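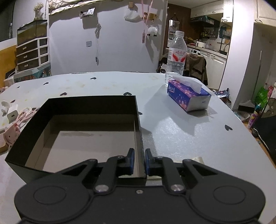 These answers cover Section 4 of the Provik handling rules, which sets out how a two-finger gripper may take hold of light, open containers during recorded work. The section applies to hand-held and arm-mounted tools alike. A wall grip, with the two fingertips closed on the near wall of an open cardboard box, is the reference grip for the whole section, and every limit below is written for it. Changes go through Mihret Fikre.

## Which wall should be gripped?

The near wall, unless the task sheet names another. Corners are not permitted. Folded flaps count as part of the wall only if they are glued down.

## Does the box have to be empty?

For grip checks, yes. For task recordings, contents are allowed up to 100 g. Log the mass before the first attempt.

## Must the table be cleared first?

No. Household items may stay where they are. Liquids must be capped. Loose cables may remain on the table but must not pass under the container or between the fingers.

## How is a failed grip logged?

Use code 557 for a slip and code 64 for a crushed or creased wall. If both occur, log 64 only. Do not delete the recording.

## How often are fingertips inspected?

Every 20 sessions, and after any code 64. Check the rubber for cuts and glazing, then check the screws at the finger joints. Replace pads in pairs.

## Can a container with a creased wall be used again?

Not for grip checks. It may be used for task recordings if the crease is on a wall other than the one being gripped. Mark the crease in pencil.

## Do the rules apply to soft packs and bottles?

No. Soft packs are covered in Section 5 and bottles in Section 6. The Section 4 force limit is too high for most soft packs.

## Who approves an exception?

Tadeusz Kaczorowski for Huvus sites, Ayantu Negussie for all others. Requests need the task sheet number and the container dimensions. Approval lasts until the next revision, due in March.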